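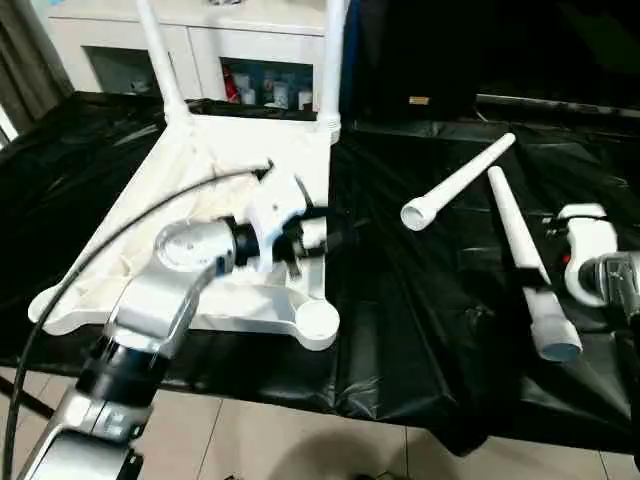

February 10, 2023

Took the second batch out of the weathering cabinet this morning. The plan said 500 hours. The hour counter said 605. I had set the shutoff correctly and then, it seems, left the cabinet in manual mode, where the shutoff is a decoration. So we have a 605 hour batch to set beside a first batch of 500, and a footnote to write.

Panel temperature held at 70 C whenever I looked, which was often during the first few days and then less so. The Merkason logger has a gap in it again. Same gap as last time, same connector. I bent the pins back with tweezers and wrote NEW CABLE on the board, under the other NEW CABLE.

All 30 coupons accounted for. Two had slid down behind the holder and spent an unknown part of the run in the shade, enjoying themselves. They are bagged separately and I'm not using them for color.

First look, before washing:

Plain white, no stabilizer: yellow, chalky, comes off on a black glove like blackboard dust. As expected.
White with the low dose: faint yellow on the lamp side, back still fine.
White with the high dose: no change I would swear to.
Pandale gray: darker than it went in. I don't have a theory and would like to avoid having one before lunch.

Washed half of each set with plain water and a soft cloth, left the other half alone. Last batch we washed everything and then wondered where the chalk had gone.
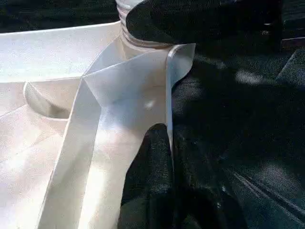

Vedholm Workshop / Plastics and Finishes

Gloss readings next. The Hyvönen meter wanted its calibration tile, and the tile was in the drawer with the batteries, face down, collecting scratches. Cleaned it, calibrated three times, got three answers. Fourth and fifth agreed with each other, so I stopped there and called it science. Readings are in the binder, blue tab. Please stop moving the blue tab.

The unwashed plain white is so dull that the meter more or less gives up. Washed, it recovers a little, and anyone buying a garden bench would probably call it clean. It still feels rough if you drag a fingernail over it. That makes me think the wash test flatters the bad material more than it should, and we ought to report both numbers side by side.

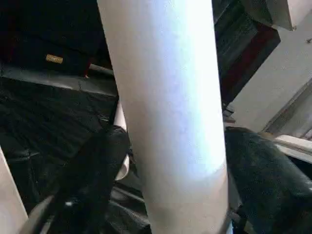 Bend test after lunch, by hand over the small mandrel, since the big fixture is still holding up a shelf. Unstabilized coupons cracked on the lamp side at the first bend, with a very satisfying click. Low dose went two bends, with one exception that went five and is either a hero or mislabeled. High dose whitened at the fold and would not break. I got bored before it did.

Checked the exception. Mislabeled. The 3 was an 8 with ambitions. From now on we scratch the numbers into the coupon with a scribe, on the back. Marker bleaches under the lamps, and I am told this was already in the notebook, in my handwriting, from August.

Pandale gray cracked at the edges where it was sawn and nowhere else. Possibly the saw, then, more than the lamps. Need a few with the edges sanded before anybody blames the pigment.

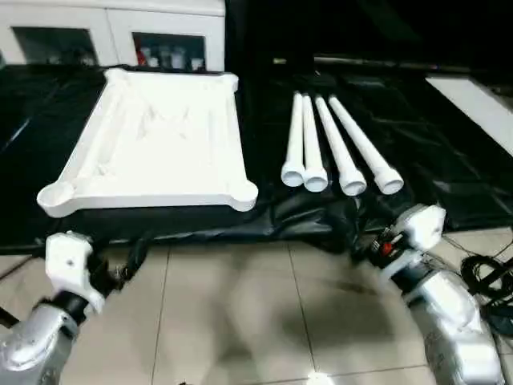 Roof rack: went up to look. The outdoor set has been there since August and is mostly covered with pigeon opinion. One clamp is loose and the top row has turned to face north, so that row is now a control of some kind. Tightened the clamp. Didn't bring any samples down – too windy, and the tray has no lid.

To do:
New cable for the logger, and order it this time.
Put the cabinet in AUTO before walking away. Taped a note to the door.
Sand edges on a fresh gray set.
Ask whether the third batch should run to 500 as planned or to 605 so that it matches this one. I vote for 605, which has the advantage of making the mistake look like a method.
Lid for the roof tray.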